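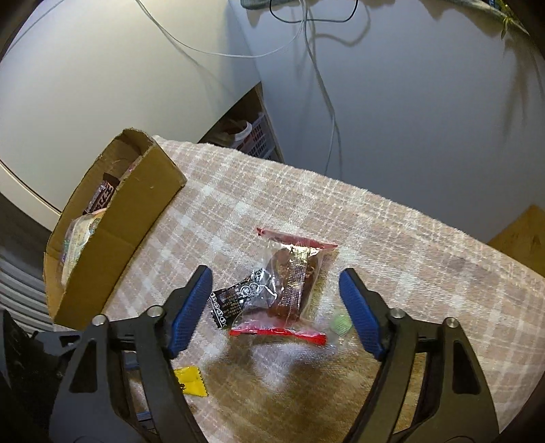
1/ OK so a few of you asked what our collection rules look like now that the Westo project has been going since February. Thread! It's long, get a coffee. Everything in it is for hand-held grippers, small objects, ordinary rooms. If you work with arms bolted to a bench, some of it won't fit.

2/ Rule zero, and it's the one I get the most pushback on. Don't tidy the room. Cables on the wall, a box with stuff in it, a plant poking in from the top, all of it stays. We used to clear everything away and shoot on a bare table, and then the policy fell apart the first time it met a blanket.

3/ What you DO clear is anything with a name, face, address or bank card on it. Mail is the big one. Walk the room once before you pick up the gripper, and once more with the camera running, and then delete that second clip.

4/ Start pose. Gripper fully open, both pads in view, target somewhere between them and a little beyond. I want a wide gap at the start of every single clip. If the pads are half closed on the first frame we can't tell a slow start from a bad one, and the reviewer in the Wendik tool will bounce it.

5/ Overlaps are allowed! This was a change in version 4 of the rules. Take candy: a big clear packet lying partly over a smaller black one is a perfectly good setup. Say which one you're going for in the task line before you start, and stick with it even if the other one looks easier once you get close.

6/ About that task line. "Pick up the candy" is no good when there's a yellow one, a pale green one and a black one all on the same blanket. Write "pick up the clear packet with the red ends". A stranger should be able to read it, look at the first frame and point.

7/ And please don't write what you can't read. If the print on a wrapper is too small, leave the flavor out. We had a whole batch at the Bielecka site where somebody guessed brands from memory, and fixing the labels took longer than filming did.

8/ Clear film is its own headache. You get those sharp white glare streaks on every crease, and people want to flatten the packet or turn it until they go away. Leave it. Glare is data. The only reason to redo a clip is if you can't make out where the packet ends at all.

9/ Shadows, same deal. Your gripper and your arm are going to throw one on the fabric, and that's fine. Don't swap the lamp halfway through a set to get rid of it. New lamp means new set, with a new line in the log.

10/ Soft surfaces: let the pads touch the blanket, don't press down into it. If the fabric bunches up and comes along with the candy, keep the clip and tag it "drag". We want those. What we don't want is drag clips sitting in the clean pile with no tag.

11/ Pads get a wipe every 200 grasps. Sugar dust and lint build up in the texture and you stop noticing – the grip just gets a bit worse all afternoon. Check the pins at the joints while you're there. If one has any wobble, stop, log it, get the spare.

12/ Between clips, rearrange by hand and mean it. Nudging one piece an inch to the left does not count as a new layout. Our limit is 32 clips per layout and then everything on the blanket moves, the box too.

13/ Failed grasps stay in. I'll keep saying it! Tag them, don't delete them. The Wurna set was almost 1000 clips and looked gorgeous, and there was barely a miss in it, so the thing had never seen what a slip looks like and had no idea what to do about one.

14/ Speed. Move like you're taking something out of a bag for a friend. People slow way down when they know they're being recorded and it shows up in the trajectories. If you need to stop and think, stop the clip too.

15/ Last one is dull but it saves me hours: fill in the log before you put the gripper down. Room, surface, objects, tags, anything odd.

16/ Still arguing about whether eating the objects between sets should be a logged event. I say yes. Replies are open if your group has a rule for it.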